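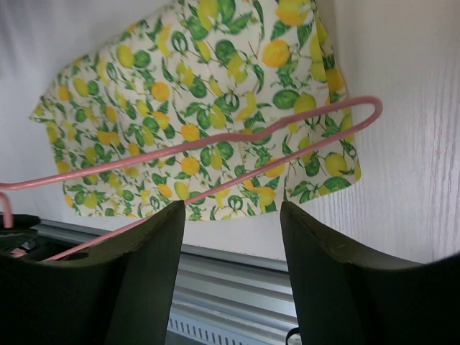
Linen and Wardrobe > Hanging Storage > Resolved

Ticket 309: Lemon-print pieces slipping on pink coated hangers

September 2023
Posted by Noemi Dvorak, Stockroom Support, Prinura Loan Wardrobe
4 shares | 2 comments

Summary of request

The Ambrose branch reports that cotton pieces in the lemon-and-leaf print do not stay centered on the pink wire hangers. A piece hung straight at closing is often found the next morning with most of its cloth on one side. In several cases a piece had left the hanger altogether and was picked up from the floor. The branch asks whether the hangers are faulty and whether they may be returned.

Items affected

Lemon print, cream ground, yellow and orange fruit with green leaves. The branch holds 83 pieces in this print, in the form of aprons, table runners and unhemmed display lengths. The aprons are not affected, as they hang by the neck loop. The fault concerns the runners and the display lengths only.

Hangers: pink, plastic-coated wire, from the Fernutis order of 1,000 placed in February and divided among all branches.

First response

The branch was asked to confirm the following before any return was considered:

- whether the rail is level
- whether the pieces had been pressed before hanging
- whether fabric softener or a finishing spray had been used
- whether the same pieces stay in place on any other hanger

Reply from branch: the rail was checked with a spirit level and is level. Pieces are pressed on arrival and again before loan. A finishing spray has been in use since the spring. The same runners stay in place on the older felt-covered hangers, of which the branch has only a few left.

Test 1: Hanger shape

Six hangers were taken from the branch stock and laid on a flat table. Two were found to be bent out of true, with the lower bar closer to the upper bar at one end than at the other. Cloth placed on a bar of this kind moves toward the low end each time the hanger is touched. The two hangers were set aside. The remaining four lay flat.

Runners were then hung on the four sound hangers. Movement was less than before and did not stop. A bent bar therefore accounts for part of the problem only.

Test 2: Finishing spray

One runner was washed without softener, dried, and pressed without spray. A second runner was treated in the usual way. Both were folded once over the lower bar with equal lengths front and back, and the rail was pushed back and forth by hand as it would be on an ordinary working day.

The treated runner shifted almost at once. The untreated runner shifted a little and then held. The result was the same when the two runners exchanged hangers. The coating on these hangers is smooth, and the spray leaves the cotton smooth as well.

The branch has been asked to stop using the spray on anything that hangs by a fold. It may still be used on the aprons.

Test 3: Placement of the fold

Staff had been hanging the display lengths by a corner or by one edge to save space along the wall.

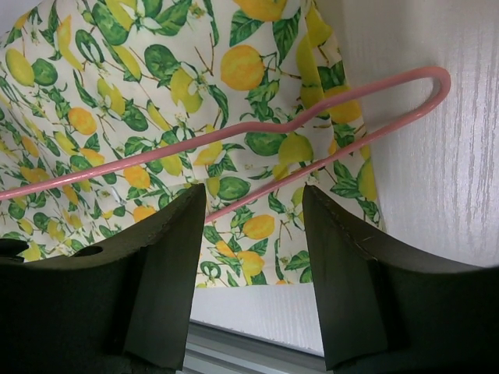 A length hung in that manner carries its weight to one side, and the side hem drops into folds that crease if left for more than a day or two. The print makes this hard to notice. With so much fruit and foliage on the cloth, a soft crease does not show from the doorway, and two lengths went out on loan before anyone saw that they needed pressing again.

The lengths were rehung by the following method and left over a weekend.

1. Fold the length in half with the wrong sides together, matching the hems.
2. Pass the folded edge over the lower bar until a hand's width hangs behind.
3. Smooth the cloth from the middle toward each end of the bar.
4. Hang with the hook facing the wall.

On Monday all but one of the lengths were where they had been left. The exception had been hung next to the door and may have been brushed against.

Correction to step 2: the branch points out that a hand's width behind is too little for the longer display lengths. For these, use equal lengths front and back, as in Test 2. The printed card on the rail has been amended.

Return of hangers

A return to Fernutis is not approved for the full quantity. Branches may send back any hanger that does not lie flat, using the ordinary returns form. Please do not bend hangers straight by hand, as the coating can split at the curve and the exposed wire will mark pale cloth.

The request for more felt-covered hangers has been passed to purchasing under a separate ticket. Until these arrive, the few remaining at the branch should be kept for the longest lengths.

Status: Resolved. Will be reopened if slipping continues after the spray has been washed out of all affected pieces.

2 comments

Otomano branch: We have the same hangers and the same spray, with the striped runners. Should we also stop using it?

Noemi Dvorak: Yes, for anything folded over the bar. Please wash one runner first and compare it with an unwashed one, then add your findings to this ticket.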